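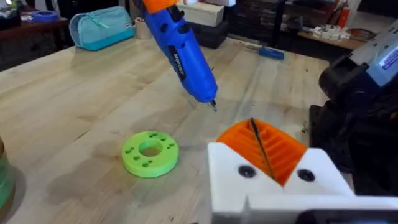
THREAD: moving a home repair side gig into the old Ornwood mill, what it cost, what I'd do over

1/ ok people keep asking so. signed for a unit at Ornwood in March 2020. yes. that month. great timing, me

2/ unit is 63 square feet. basically a closet with a window. rent was cheap bc the elevator only goes to the floor below and you carry everything up the last flight

3/ deposit plus first month plus a lock that works = 1,350. had budgeted less. the lock was on me, read your lease, mine had one line on page 6 and I skimmed it

4/ what I fix: lamps, kitchen chairs, drawer slides, the odd music stand. no phones. no microwaves. please stop bringing me microwaves

5/ first weeks were dead. building closed to visitors, so I did drop-offs at the loading door on Greren Street. wrote the customer's number on masking tape, stuck it on the item. tape falls off lamps btw. string tags don't

6/ by April it picked up. everybody home, everybody suddenly noticing the chair wobbles. had 4 chairs stacked in the hall and got a note from the neighbors. fair

7/ stuff I bought too early: label printer, second stool, fancy sign. stuff I bought too late: decent light, a rug for the concrete, a kettle

8/ screws. sort by length first, THEN by head. did it the other way and wasted a whole evening. old furniture mixes everything anyway so keep a junk jar and don't feel bad about it

9/ power driver is fine for taking things apart. going back in on old wood I do the last turns by hand. stripped a hole in a lady's nightstand learning that. glue and toothpicks, left it overnight, redrilled. she got a discount

10/ pricing. flat fee for looking at it, comes off the bill if you go ahead. people were weird about it for a bit then they werent

11/ someone asked where I get chair glides. Kovalchuk hardware, back wall, loose bins, buy more than you need bc the size you want is always out next time

12/ for invoices I use Flinudard. it's ok. search is bad and it logs me out constantly but the free plan does what I need and I'm too lazy to move evrything over

13/ would I sign again? yeah, but I'd ask for the unit by the stairs and I'd ask when the heat goes off at night. it goes off EARLY

14/ will do a separate one on lamp cords, too many replies about that. pickups this week are still at the Greren side, ring twice, the first one doesn't always go through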